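3 min read

October, after lunch. Bench 2, sim side of the two-arm cell.

Picked up where Zainab left off. Her note said the left arm drifts when it holds a load away from the body, and that it started after the Giseron update. I ran the same config she used, seed 1606, nothing changed, to see it for myself before touching any values.

It does drift. With the gripper closed and the arm told to hold, the wrist sags slowly and then snaps back when the controller catches up. Empty, it holds fine. The right arm holds fine both ways, so I left its settings alone and used it as the reference.

First thing I checked was the payload entry for the left tool. Ebere changed the wrist camera mount in the model last month and the mass went into the visual file but not into the dynamics file. So gravity comp has been working with the old tool weight the whole time. Put the new mass and center of mass in, reloaded, ran it again. Better. The sag is mostly gone but the snap is still there.

Second thing was the joint damping. Left elbow was at 32, right elbow at 33. Ibrahim says he never set them different on purpose. Made them both 33. No change I could see, but they should match anyway.
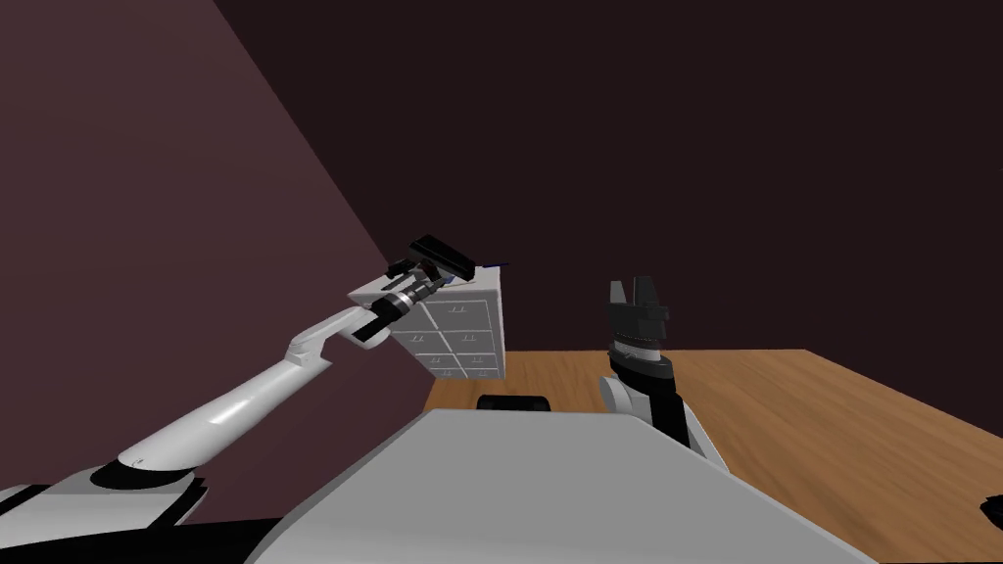 Third thing, and I think the real one, is contact stiffness on the finger pads. The update resets it to the default if the pad material name is not found, and our pad material was renamed in the Casex import. There is a warning for it at line 2654 of the startup log, which scrolls past with everything else. Fixed the name in the left tool file. Right tool file already had the new name, so that explains why only one side was off.

Ran the hold test again with all three changes in. No sag, no snap. Then I put the old material name back to be sure, and the snap came back – so it is the pads. Renamed it again and saved.

Still to do:

- Bukola wants the tool mass read from one file only. Agree, but not today.
- Make the missing material a hard stop instead of a warning. Asked Ladi, he will look at the loader.
- Rerun the long hold with the arm further out. I only did the near pose and the middle one.
- Check whether the Matheson cell has the same import. If it does, it has the same problem.

Old tool file is kept next to the new one with _old on the end. Please don't delete it until the long hold is done. Left the config loaded on bench 2 and the log open at the warning.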